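Filed under: Lab Notebook / Visits and Demonstrations

April 15, 2022

Open day, Merneseo automation laboratory. Entry prepared for the group record.

The doors opened to visitors in the morning, and the sorting cell was assigned to the public program for the full day. The Hindex controller was started before the first group arrived and completed its self-check without a fault. Arm speed was limited to 50 mm/s for all public runs. The normal working value of 320 mm/s was restored after closing.

The task shown was block handling by color and shape. Red, green, yellow and blue pieces are placed on the maple-toned board, and visitors may name the piece they wish to see handled next. The red cylinder was the usual first request. The star blocks drew more discussion, mainly on how the gripper should approach the points.
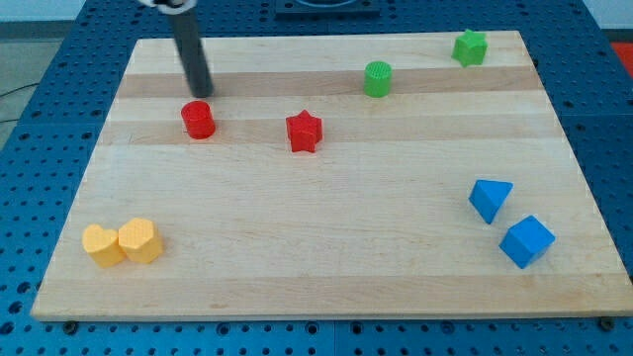

How long does one visitor session last?
Each session is set at five minutes, with the arm parked at the end before the next group is admitted.

The delegation from Ó Flaithearta attended the second session and asked for the grip settings used on the smaller pieces. These are held in the Adedness project folder and may be released after the usual review. The delegation also asked whether the cell could run without the Hindex unit. The matter was noted and no commitment was made.

Points for follow-up:

Printed handouts ran out before closing. The order was for 200 copies and should be raised for the November open day.

The spoken introduction should explain the stop button before the first run. Two groups asked for this.

Log files from the public runs have been copied to the shared drive. The speed limit setting is to be saved as a separate profile before the next demonstration.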